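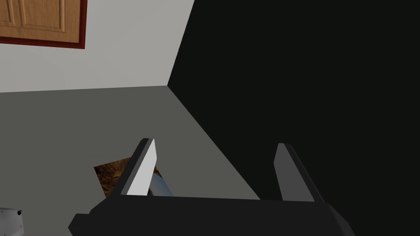 On 2018-03-21, Nusrat Ghauri wrote:

> The right gripper on the Danonby cell no longer closes to its centre line after the Zosier update. The left one behaves as it should. I have re-run the homing routine and the offset comes back each time the model is loaded. Before I edit the joint file by hand, could someone at Endale confirm which values are meant to be in force? I would also like to know whether the wrist views need to be set up again, or whether they follow the gripper.

Dear Nusrat, dear colleagues,

Thank you for the report. We have loaded the same revision of the cell at Endale and see the same fault. Please do not edit the joint file by hand. The values in it are correct, but the update reads them in a different order and applies the left-hand finger limits to both arms. Homing will not clear this, as the routine takes its zero from those same limits.

The agreed procedure until the corrected release is as follows.

1. Stop the cell and save the present state under a new name. Revision 942 must remain untouched, as Evlow is still working from it.
2. Load the model with both arms parked and the jaws fully open.
3. Enter the finger limits for the right arm from the set-up sheet, then for the left, in that order.
4. Home each gripper separately. Allow 30 seconds between the two.
5. Close and open each gripper 5 times with nothing between the fingers and compare the readings with the sheet.

If the readings still differ, send the log to this list before going further.

On your second question, the wrist views follow the gripper body and do not need to be set up again. The overview is a separate matter. It is fixed to the robot's body and keeps whatever tilt was stored with the model, so the room may appear at a steep angle when the cell is first opened. The tilt has no effect on the arms and should be left alone while the limits are being checked.
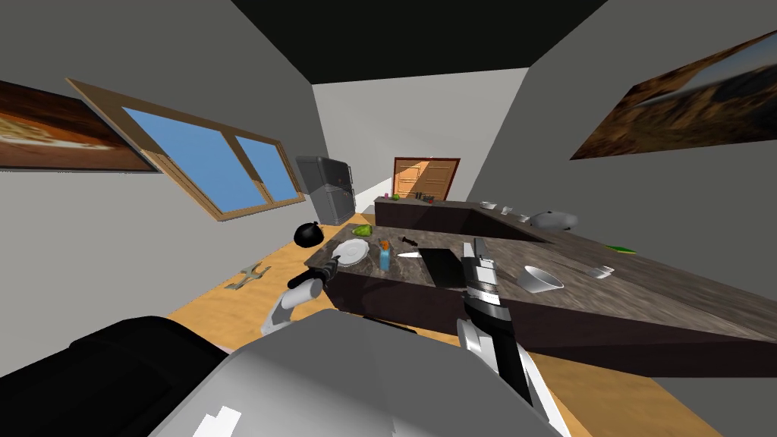

*Danonby cell, overview: both arms forward over the island, cutting board beside the right gripper.*

Once the limits are in order, please carry out the reach check over the near end of the island before any handling task is started. The plate and the cutting board serve as the reference objects for this check – kindly leave them at their stored positions until it has been signed off.

Evlow has asked that all sites record the result on the common sheet, including those where no fault was found. A blank entry will be treated as a cell not yet checked, and that cell will be left out of the shared runs.

The next full review of the set-up sheet remains planned for September. Proposed changes to the homing order may be sent to the list before then.

Yours sincerely,

Cell Support, Endale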